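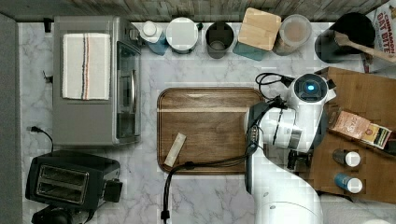 The Padumlow tray in dark walnut brown, on the worktop next to the toaster oven.

I get asked about this one more than anything else in the shop, so it gets a proper page at last. The Padumlow is the big tray. It's rectangular, with rounded corners and a raised rim, and it lives on my own kitchen counter from one end of the year to the other (I do wash it!).

I started selling them in October and the first lot of 22 went before I'd even sorted out the labels. They're made for me by Mitis, a small workshop that mostly does chopping boards and stool seats, and I nagged them for ages about the rim. I wanted enough of an edge to catch toast crumbs and a runaway teaspoon but still be able to wipe into the corners with a cloth. I think we got there on the fifth try.

The colour is a deep brown and every tray has its own grain. Mine has a lighter streak running across near the top, which I love, and some people ask me to pick them a plain one instead. Do say so in the order notes and I'll have a rummage. I can't promise an exact match to the photo, wood being wood.

What do I use it for? Breakfast, mainly. Jam, butter, plates, the lot, all put together next to the toaster and carried through in one go. At other times it just sits there and makes that stretch of marble look a bit warmer. All my canisters are different, teal and white and grey and whatever else, and a dark tray in front of them pulls it together somehow. Do measure your counter first though, it takes up a good chunk of it!

Looking after it: warm water, a drop of washing-up liquid, dry it straight away. No dishwasher, please, and don't leave it soaking. I rub a little Traren board oil into mine when it starts to look thirsty. Hot pans need a mat under them.

Price is £121 including UK postage. If that's more than you wanted to spend, the Ljungberg is the smaller one in the same finish and has its own page. I keep a few seconds back as well, usually with a small knot or a scuff underneath, so drop me a line if you'd be happy with one of those.

Back in stock January 28, 2019. Orders go out within 5 working days, wrapped in far too much brown paper. Returns are fine for 22 days as long as it hasn't been oiled or used.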